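Home Guides Kitchen Downloads Contact

Section 2: Setting up your Gretness countertop oven

I've set up a lot of these little ovens now (mine, my sister's, two for the neighbors), so let me save you the evening I lost on the first one! Clear a good stretch of counter before you start and keep the foam blocks until you've finished step 6. 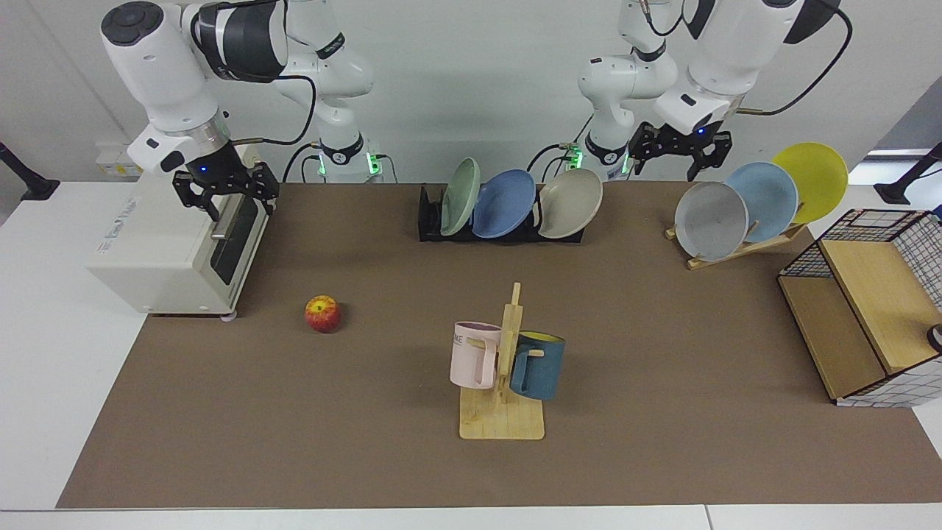 Joaquim Louro

1. Pull the tape off the door, the tray and the crumb drawer. There's a strip under the drawer too, and I missed it the first time — you'll smell it if you do.

2. Wash the rack and tray in warm soapy water and dry them well. The oven itself only gets a damp cloth, with the plug out.

3. Pick your spot. Leave a hand's width behind the oven and on both sides, and keep it well away from curtains and paper towels.

CAUTION: Don't store anything on top. The top gets really hot, and a bread bag will melt onto it faster than you'd think.

4. Plug it straight into the wall. No power strips, please, and no sharing the outlet with a kettle.

5. Slide the empty tray into the lower slot, turn the dial to 200 °C and set the timer for fifteen minutes. Open a window first! A bit of smoke and a hot-dust smell are normal on this first run, and mine was gone by the second.

6. Let it cool with the door open, then wipe the inside again.
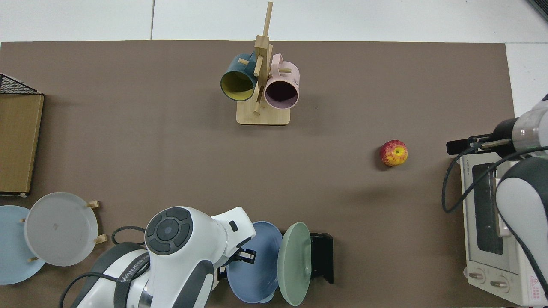
Now for the part I enjoy, which is finding out where your oven runs hot. Lay six slices of plain white bread on the rack, toast them for four minutes and look at the pattern. My back left corner browns first, so I turn the tray halfway through everything, cookies included.

NOTE: If the dial seems way off, put a cheap oven thermometer in the middle of the rack, set the dial to 100 °C and wait twenty minutes. Rosário Peixoto checked hers this way in November and just wrote the difference on a sticker next to the dial. I copied her.

7. Write down the serial number from the back panel before you push the oven into place (I had to drag mine out again for the warranty form).

If the timer bell doesn't ring, turn the dial past ten and then back to the time you want. Still nothing? Go to Section 5, Timer and Bell.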